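Folding by machine: what changed for the people on the floor
Speaker notes, Ivstead staff day, March 16, 2022. Speaker: Shufen Jin 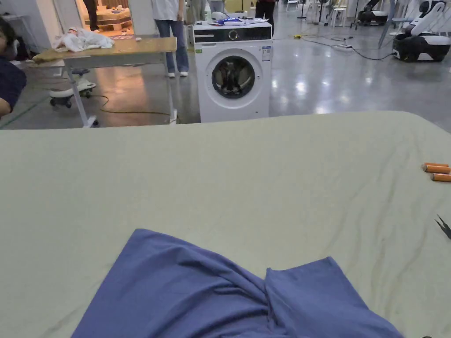

1. Opening (keep it short)

Say who I am and how long I've been in the laundry. I ran the folding tables before I ran the trial, so I'm speaking as someone who did the job by hand.

Point to the blue fabric at the front of the table. It's bunched in the middle. A person sorts that out without thinking about it. For a machine it is most of the work.

Mention the green cloth. Blue shows up well against it. Boyang Xiao asked for a plain covering at the first meeting.

2. What we set out to do

Two tables out of the whole room. Flat items first, then tops. Sorting, loading and checking stayed with people.

The target from Gisine was 142 pieces a shift per table. We didn't reach it in the first month. Say so plainly, people in the room know it already.

Don't go into the contract. If someone asks, send them to Jarosław Pawłowska.

3. What the work looks like now

Before: stand at a table, fold, stack, repeat. Sore shoulders by the afternoon.

Now: lay the piece out, watch the fold, pull the bad ones, fix them by hand, note what went wrong. Less lifting, much more watching. Some of us find the watching more tiring. Shuzhen Yuan asked to go back to hand folding after a few weeks and she was moved back the same day. That offer is still open to anyone.

The note-taking was the biggest complaint. The first form had far too many boxes. Wenjie Zou cut it down to one line per fault and people started filling it in.

PAUSE here for questions if we're running early.

4. Pay and hours

Go slowly, this is the part they came for.

No jobs were cut during the trial. Two people changed role. Both kept their grade.

The piece bonus stopped making sense on the machine tables, so it was replaced with a flat amount. Good folders lost a bit in the best weeks and gained in the slow ones. I was one of the people who lost. Tell them that.

Rota: the machine tables need someone there at the start and at the end of the shift. That hit the school-run people hardest. Still not solved. Breaks are now staggered, which means friends don't always get to eat together. It came up at every meeting we held.

5. What it's bad at

Anything twisted or inside out. Anything with long straps. Thin, slippery cloth. Very small items, which we stopped sending.

We logged 2000 faults up to the end of November, and 70 of them needed the table stopped. The rest were put right by hand and the work carried on.

6. What I'd ask for next time

Bring the folders in before the tables are chosen. We were told the height after it was fixed and it was wrong for half of us.

Training in work time. The first sessions were after shift and hardly anyone stayed.

One named person to call when it stops. For the first weeks it was Du's help line, and the wait was long.

7. Close

The Prandivano site starts in the spring. Anyone who wants to visit should give me their name at the tea table. Hand over to Boyang for the rota questions.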